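Home | Notices | Minutes | Workshops | Contact

Osine Repair and Reuse Group
Minutes of the general meeting, March 25, 2022

1. Minutes of the previous meeting
Approved with one correction. Under item 4, "Morais cabinet" should read "Morais shelving."

2. Premises
The lease on the Vindholm unit runs to the end of October. The landlord has offered a renewal on the same terms, with the service charge reviewed at 12-month intervals. Members asked whether the review could be capped. The secretary will write to the landlord and report back. The roof leak over the rear store was patched in the winter and has not returned. The damp meter will stay in place through the spring.

3. Electrical supply
The inspection of the fixed wiring is complete. Two faults were recorded: a loose earth at the socket by the sink, and a missing blank on the distribution board. Both have been corrected. The electrician advised against running the compressor and the kiln on the same circuit. A notice will go up beside the kiln.

4. Accounts
The balance stands at $3,343. The insurance premium is due before the next meeting. A grant of $300 from the Cokenmont fund was received and is restricted to hand tools. Approved: purchase of torque screwdrivers and a replacement crimping tool from this grant. A proposal to buy a second bench vise from general funds was deferred until a price is available.

5. Computer bench
The intake log shows 166 items since the last general meeting, of which 14 are still waiting for parts. Desktop towers make up most of the backlog. It was agreed that machines without a processor will be tested only after a matching part has been found, and will be tagged "board only" until then. Hard drives are to be removed at intake and stored in the locked drawer, with the intake number written on each. 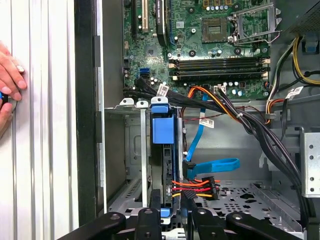 Item 5: open tower, CPU socket empty, retention lever raised.

Socket covers are to be put back on any board left without a processor overnight. Members are reminded that graphics cards must be logged separately if they are taken out of a donated machine. Old thermal paste is to be cleaned off at the bench – not at the sink.

6. Textile bench
The overlocker is back from service. The timing has been reset and the lower knife replaced. Thread should be bought in the larger cones from now on. The request for a second ironing station was declined on grounds of floor space.

7. Waste
The Vindholm transfer site no longer accepts mixed cable. Copper cable is to go in the gray bin and everything else in the general electrical bin. Batteries with visible swelling are to be placed in the sand bucket outside the rear door and reported the same day.

8. Any other business
A member asked for the meeting time to be moved half an hour later. Put to a show of hands and carried. The sign on the Morais Street side is faded and will be repainted by members when the weather allows.

Meeting closed at 8:50 p.m.

Comments

Does the cable rule cover extension cords with the plug still on? I have a box of them at home.

Plugs off first, then gray bin. It was the same at the old site.

Item 6 – please can someone note which cone size fits the overlocker. The last ones were too tall for the stand.

Is the sand bucket still by the rear door? I could only find the empty one.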